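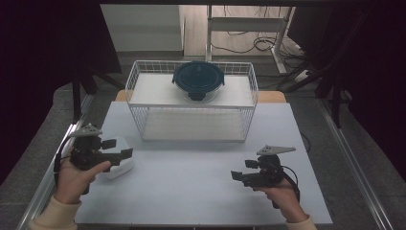

Round glass container with locking lid, on a wire-mesh basket.

Datasets / Food and Household / Plikia Leftovers Diary

Plikia Leftovers Diary

A record of cooked food that was put away at home and what became of it. The diaries were kept by 59 households in Pruderport during September. Each household wrote down every portion of leftovers it stored, where it went, and whether it was eaten, frozen, given away or thrown out.

What is in the folder

portions.csv – one row per stored portion
households.csv – one row per household

The two files join on household_id. Both are plain comma-separated text in UTF-8, with a header row. Empty cells mean the diary keeper left the box blank.

Fields in portions.csv

household_id: letter and number, assigned at sign-up
stored_time: time of day, 24-hour clock
dish: free text, lightly cleaned
container: glass, plastic, metal, pot with lid, plate and wrap, bag, other
place: fridge, freezer, counter, pantry
label: yes if the container had a name or date written on it
outcome: eaten, frozen later, given away, thrown out, unknown
days_kept: whole number, counted from the day of storing
note: free text

Fields in households.csv

household_id: as in portions.csv
people: number of people who usually eat at home
shops_per_week: number of food shopping trips in a typical week
freezer: none, compartment, separate
diary_form: paper or spreadsheet

How the diaries were kept

Diary keepers could choose a paper sheet for the fridge door or a spreadsheet. Most of them chose paper. Marisol Varela collected the sheets and typed them in, and Yavuz Ertürk checked the typed rows against the originals. Where the handwriting could not be read, the cell was left empty and the word "illegible" was put in the note.

A portion that was split into several containers gets a row for each container. A pot of soup that was reheated and put back is still one row, with the outcome taken from the last time it left the fridge. Some keepers started a new row each time anyway. We merged those where the note made it clear and left the rest alone.

Dish names were kept close to what people wrote. "Rice", "plain rice" and "white rice" are all rice. "Sunday stew" stayed as it was.

Known problems

Outcomes are self-reported. People who throw food away may be less likely to write it down, so treat the thrown out share as a low figure.

Days_kept is missing more often for freezer rows, as many of those portions were still frozen when the diary ended. They are marked unknown and should not be read as waste.

Two households stopped partway through. Their rows are included.

The container field does not record size. Su-bin Do suggested adding volume and we may do it in a later round, but people found it hard to judge by eye in the trial week.

Changes

September release: first public version.
Later fix: "pot with lid" was split from "metal" in the container field. Scripts written for the first version will need a small change.

Use

Free to use for teaching and research with credit to the Plikia Leftovers Diary. Please don't try to work out who the households are. Names and places inside notes have been removed by Jeanie Drummond – if you find one we missed, send the household_id and the dish and we will correct the file.

Contact: Yolotzin Quintero, Plikia, Pruderport | © Plikia | Back to top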